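1/ Rewatching old Flalaveo Wrestling tapes this Sunday and I'd forgotten how good their women's tag title run was. Hilkka Kiiskinen and Eglė Rozīte held those belts for 199 days!!

2/ The Siron match goes 25 minutes and the crowd never sits down (Eglė's hot tag, my word). 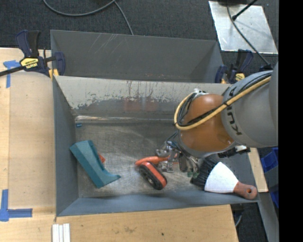
3/ Then there's the cage match in Bastos. 18 minutes, proper nasty, and Hilkka takes a bump off the door that made me yelp.

4/ Still cross they dropped the belts on a count-out in Duter though. Who books that?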